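28th November – bench notes, handheld repairs

Back on the Belico handhelds today. Pui-shan opened up the one with the dead left shoulder button and found the ribbon half out of its socket, so that was a five minute job for once! Pushed it home, closed the latch, ran the button test and got 90 presses out of 90.

The one with the drifting stick is a pain. At rest it should sit near 2048 and it reads 2296, and after I recalibrated it crept right back up while I was eating my sandwich. I'm blaming the worn track (Tien-fu thinks it's the spring, we have a coffee on it). New sticks are on order from Drisano.

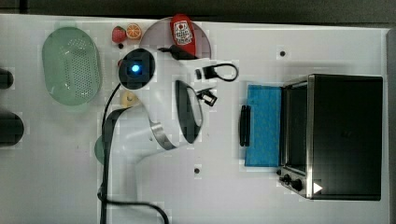
Arm over the white table, the two small black connectors to its right.

Save data next – unit 101 still loses its saves if you pull the cartridge during the logo. I got it three times before lunch and then not once all afternoon, typical. Copied the card off before touching anything else, it's in the shared folder under Poltedmont.

Also, whoever has the tiny tri-wing driver, please put it back in my drawer. I used the fat one on the back shell and chewed up a screw.

Tomorrow: swap the stick, then try the save thing again with a fresh battery.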